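Household Robot Practice Guide: Call for Reviewers and Session Participants

Temisura is putting together a plain-language guide to good practice for robots that do chores in people's homes, and we would love your help with it. The working draft, which we call the Pliscombe rules after the office where the first pages were written, now holds 183 separate recommendations. Some of them are very good. Some were written late in the afternoon and read that way, and we would like people from outside our own small circle to tell us which are which.

We are looking for 20 participants for sessions running through October. You don't need a technical background. If you have cleaned houses for a living, looked after an older relative, run a daycare, or simply kept a home going with pets and children underfoot, you know things about floors and clutter that belong in this guide. We also have a few places for people who install or service robots and are used to working from written standards.
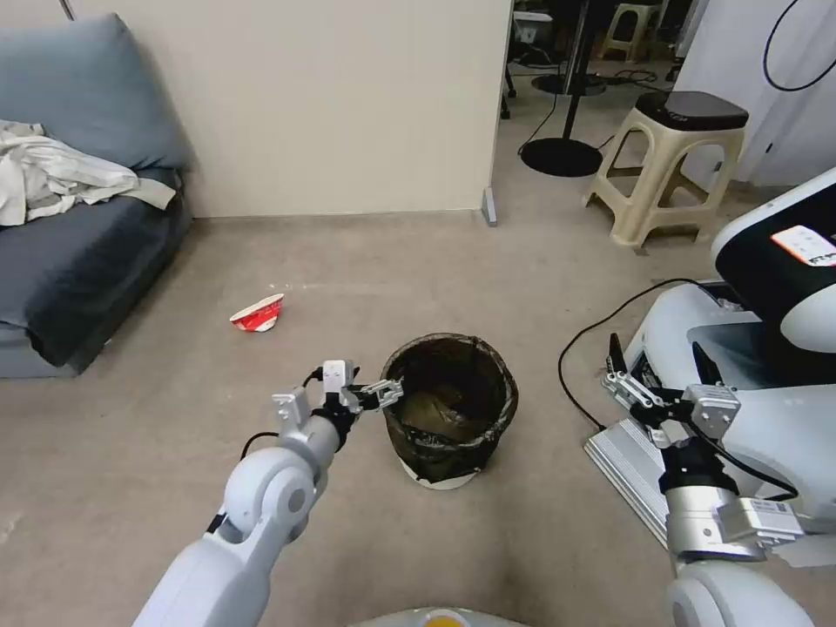

Each session lasts one morning, starting at 9:30, with coffee from 9:00 (please do come for the coffee, it's when most of the best conversations happen). You'll read one chapter ahead of time, watch the matching task being carried out, and then sit down with us and go through the chapter line by line. Mark up anything that is vague, fussy, missing or just plain wrong. We pay $99 per session, plus parking or bus fare.

The chapter we most need help with is the one on trash and tidying. Our draft says that arms should move slowly near soft furniture, that a person must always be able to reach the stop button, and that nothing goes in the trash unless the owner has agreed to that kind of item beforehand. That last rule has caused more friendly arguments than all the others put together. A crumpled paper cup on the carpet beside the wastebasket seems easy enough, but what about the rumpled cloth over the sofa, which might be a shirt somebody plans to wear tomorrow? We'd like wording that an ordinary family could read once and agree on.
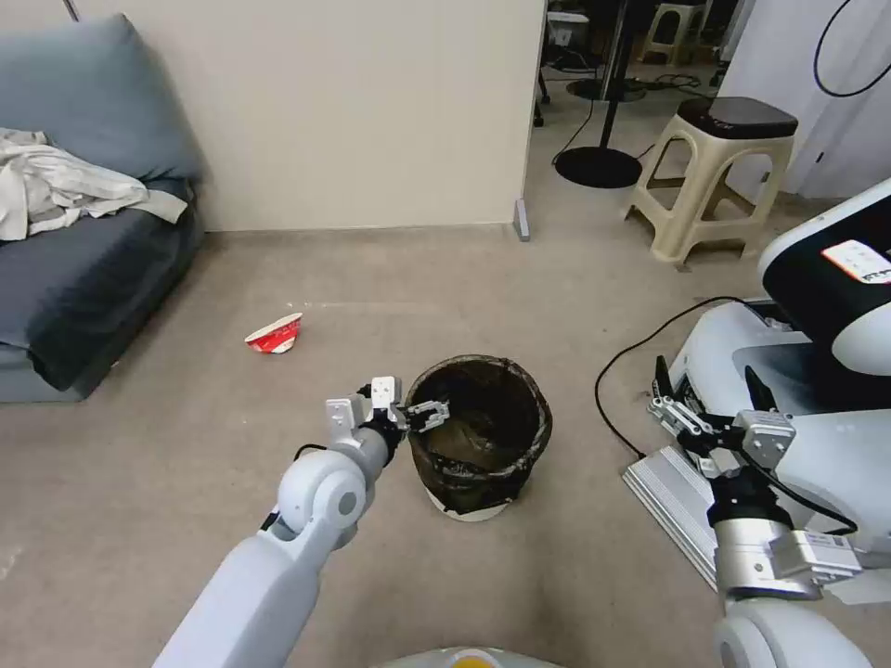 Two partner groups, Vuson and Yen, will read the comments alongside us, with your name removed if you prefer. The finished guide will be free to download, and we'll print 1,000 copies for libraries and community centers.

To apply, send us a short note through the contact form on the Temisura site. Tell us a little about yourself, which mornings suit you, and whether you need step-free access or large print. You must be 18 or older. We answer every note, though it may take us a week or so.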